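Section 4. Folding a jacket on the bed

Use the bed when the table is too small to lay a jacket out flat. These steps suit the dark jackets kept in the Giltbridge rooms.

1. Move blankets to the wall side of the bed. Pull the bottom sheet tight.

2. Empty all pockets.

3. Lay the jacket out on the sheet and spread the body flat. 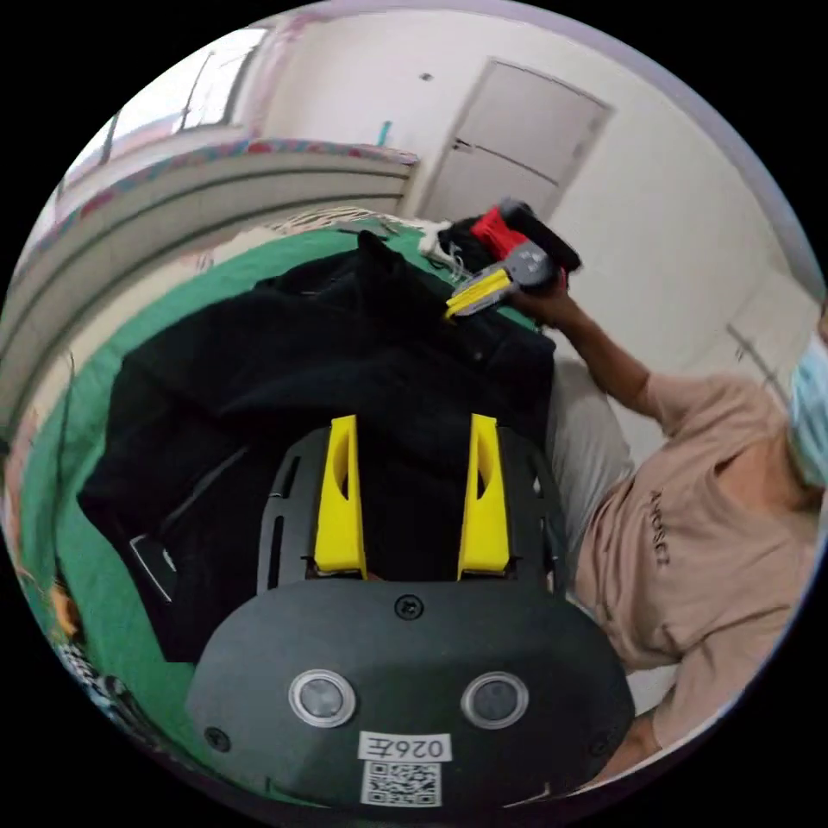 4. Close the zipper, if there is one. Smooth the front from the collar down.

5. Fold each sleeve straight across the body.

Note: For padded jackets, press the air out with your forearm and wait 20 seconds before step 6.

6. Bring the hem up to the collar. Hold both layers at the fold so the lining doesn't slip.

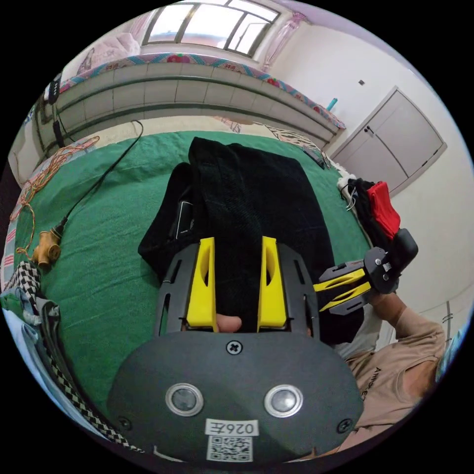
7. Turn in the sides until the bundle is no more than 50 cm wide.

8. Place it on the shelf with the fold facing out.

Caution: Do not stack damp jackets. Hang them overnight first.

Winter coats put away after December follow Section 6. Send corrections to Parisa Heydari, Room 266.

Revised 10th April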